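May 15, 2026
Storage bench, Grallthorpe

Picked up the scrub on the Pinstead box again this morning, after leaving it to run overnight, and I am happy to say it got to the end! The log shows 1,372 repaired blocks, all of them on the drive in bay 5, and the others came through clean. I had been blaming the controller for most of the week (sorry, Raimonds, I know you said cable on the very first day), so before doing anything clever I swapped the data cable on bay 5 for one from the new bag and started another scrub from zero. If the repairs come back on the same drive I'll move it to a different bay and see whether the errors follow it.

The SMART page for that drive is a bit of a puzzle. No reallocated sectors, nothing pending, but the CRC error count climbs every time we push a big sequential write at it, which does sound like a cable or a backplane and hardly like the platters at all. I copied the numbers onto the sheet taped inside the lid so we have a starting point. Please, whoever opens the box next, write yours under mine and put your initials, even if nothing has changed.

Colm asked about spin-down. I set it to 14 minutes back in December, thinking it would keep things quiet, and then the backup job from Cakeck kept waking everything up just after it had gone to sleep, so the poor drives were parking and unparking all night long. Start/stop count is now a little over 2,000, which is more than I would like for machines this young. I've turned spin-down off altogether while we test. It costs us some power, I know, and we can argue about it once the array is healthy.

Jasper has the spare drive on the long surface test over on the Shetty rig. Leave it alone, please, even if the progress bar looks stuck (it sits at the same percentage for ages near the end and then jumps).

Next is the activity LEDs. I want a proper look at which bays stall during the write test, and the new sleds have such faint little lamps that I keep missing the blinks. With the recessed lights in the ceiling on and that big white tabletop throwing everything back up at you, a dim green LED doesn't stand much of a chance, so I'll switch them off for the run and sit there with the desk lamp pointed at the notebook. Kieran, bring a flashlight if you're joining me. 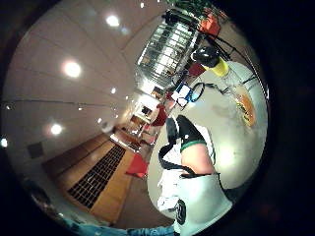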